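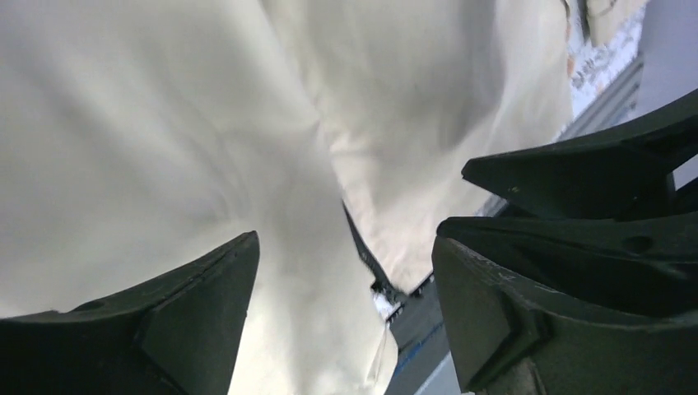
4. How owners talked about wear and repair

We had expected, when we began visiting homes in Ellholm, that our conversations would mostly be about money. It seemed a fair guess that people keep a coat or jacket going because a new one costs too much, and a good many of the households did bring up price sooner or later. But the longer we sat at kitchen tables (and we were given a great deal of coffee, for which we remain grateful), the more the talk drifted toward something harder to put on a survey form. People told us who had worn a garment first, where it had been bought, and which winter the pocket gave out.

Of the 67 households that took part, those in the older streets near the Kofler mill were the most willing to open their closets. Many had a relative who once worked there, and they spoke about cloth with an ease that we, as outsiders, quietly envied. They would rub a cuff between finger and thumb and tell us it had another few years in it. In Folunstead, where most of the housing is newer, people were every bit as kind but less sure of themselves, and often asked us whether a thing was worth fixing at all.

Light-colored outerwear turned out to be a subject all its own. Owners described a cream or off-white jacket as something to be saved for good weather and good company, and they worried over it in a way they never did over navy or brown. Figure 2 shows a cream jacket with a black lining, laid open on a flowered tabletop.
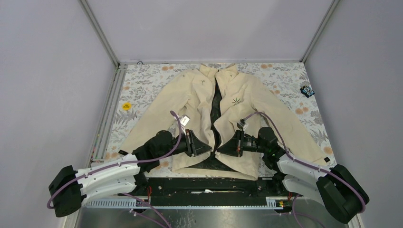
Linings came up far more often than we had planned for – our first interview guide did not mention them, and we added a question before the August visits. A torn lining was, for many people, the point at which a jacket moved from the hook by the door to the back of the closet. The outside might still look perfectly decent, yet the owner knew about the tear and felt it each time an arm went into a sleeve. Six households had paid to have a lining replaced, and all of them had used the same small shop, Ivlow, which takes in alterations as well as shoe repair.

We were also struck by how long a garment could sit waiting. One owner had set a jacket aside with a loose hem four years before our visit and still spoke of it as something she was in the middle of mending. We have counted such pieces as "in repair" in our tables, following the owner's own words, though we understand that other researchers might prefer to call them stored.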